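Tidy Up, Says the Human

Can a machine do your chores yet? A day with the people who think it almost can

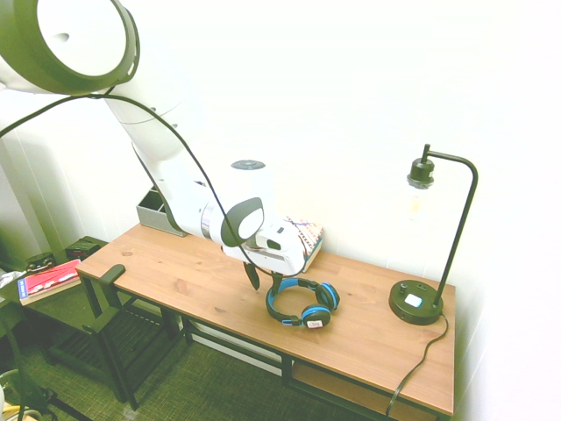
Clearing a desk is a lousy chore and a great test. Folding laundry gets the applause, dishes get the funding, but ask the people who build these things what keeps them up at night and they say clutter. Stuff. The stuff on a desk at the end of a workday, all of it different, none of it where it was on Monday. Take the headphones, black with blue cushions, lying with the gripper fingers pointing down just above them. You or I grab them by the band without a thought. For an arm it's a small crisis. Where's the middle of the band? Will the earcups swing? Does it hit the lamp on the way out?

I went to see Privia in May. Two rooms over a tile store, coffee that tasted like the tile store. The company wants to sell a chore arm to people with desks, counters and bad backs. Target price is $2982, installed. Not cheap. Less than a used car, more than anyone has ever paid me to tidy up.

Mal-soon Koo runs the home tasks group. Talks fast, eats standing. She used to program welders in a plant that made trailer frames and she misses it, a little.

"A weld is in the same place every time," she said. "If it isn't, you yell at the fixture guy. In a house there's no fixture guy. There's a cat."

Her group keeps a chore list taped to a door. Desk, counter, sink, laundry, floor, bed. Each line has a mark next to it, green, yellow or red. Counter is green. Desk is yellow and has been yellow since winter. Bed is red and someone has drawn a skull.

How yellow? They keep score. Over the spring they ran 582 desk clears, start to finish, and a run only counts if every item ends up where it should and nobody steps in. Almost 30 percent failed. Koo gave me that number before I asked, which I liked. Most of the companies I called for this story gave me a video.

What fails? Cords, mostly. Anything with a cord is really two objects, the thing and the trouble attached to it. A lamp cord that runs off the front of a desk is sitting right in the path of every move. The arm picks up a cup, swings left, catches the cord, and now the lamp is traveling too. People see that coming from across the room. The software has gotten better at seeing it but not at caring enough.

Then books. A book lying flat is stuck to the desk as far as two fingers are concerned. You slide it to the edge, let it hang over, pinch it. The arm learned this. It does it nicely. It also did it to a laptop, once, and Koo has the invoice.

Headphones sit somewhere in between. Catch the band square and they come right up. Catch it a half inch off and the whole thing tips, one cup goes down, the fingers squeeze harder, and they're on the carpet. I watched a bunch of tries. Good ones took 12 seconds from first move to let go. Bad ones took longer and were more fun.

So, slow. Everybody says slow. I timed myself on a similar desk at home, headphones, pens, mail, a book or two, and was done before the kettle boiled. Koo doesn't think speed matters much.

"Your dishwasher takes two hours," she said. "Do you stand there?"

Fair. But my dishwasher doesn't drop things.

Across the county the mood is different. Flellby packs gift sets, soap and candles and such, in a long low building by the rail line, and they've had arms on the floor for a couple of years now. Grudo makes them. They pick a candle, put it in a tray, pick a soap, put it in a tray. All shift. Haf Ruddock is the floor manager and he is not a romantic.

"It's a good hand with no head," he said. "I give it the easy part of everybody's job."

The easy part turns out to be a lot. Same candle, same spot, same tray. The arms do that through lunch. What they don't do is the stuff around the edges. Ribbon. Tissue paper. The customer return that comes back in a grocery bag. A tray that arrives with a corner crushed. Ruddock still has people for all of it, and he says he has about as many people as before, just standing in different places. He tried one arm on ribbon for a week. Wouldn't discuss it.

He also tried the cleanup at end of shift, which is where the shop floor starts to look like somebody's house. Tape guns, box cutters, a sweater, somebody's earbuds, half a sandwich. Put everything back where it goes. The arm put the tape guns back. It put the sandwich in the bin for tape guns.

"Well," Ruddock said, "it was the right size."

That's the whole problem in one bin, really. Grabbing is getting solved. I was surprised how much of it is solved, to be honest, the hands have come a long way even since I last wrote on this. Knowing what a thing is for, and who'd be mad if it moved, isn't close. A red book left on a stool might be trash, might be borrowed, might be there because someone is coming right back to it. Koo's team calls this "the mom problem." A mom knows. Their arm asks, by sending a message to your phone, and in the home trials people got sick of the messages by the third day and told it to leave everything alone.

There's a rival idea. Yeo, a small outfit that does kitchen fittings, says forget the messy desk, change the desk. Trays with notches, hooks at set heights, a spot for each thing. Make the house more like the factory. I saw their demo kitchen and it worked fine, beautifully even, and I would not want to live in it. You hang the pan on the pan hook or the system gets confused. My family would last an hour.

Ruddock thinks they have it right, for what its worth. Koo thinks it's cheating.

Where does that leave your house? Counters, pretty soon, if you own plain cups and can stand to wait. Desks, maybe, with somebody nearby. Laundry, I saw one towel folded well and one folded into something like a hat. Beds no. Floors are the old round vacuums and those are fine, keep yours.

Before I left Privia I asked Koo if she has an arm at home. She does, bolted to the kitchen table, works on it at night. Does it clean up?

"It clears the table after dinner," she said. "Then I wipe up what it missed and move the chairs so it can fold itself back."

How long does that take?

She thought about it. Longer than the dishes, she said, and went to go pick up a pen.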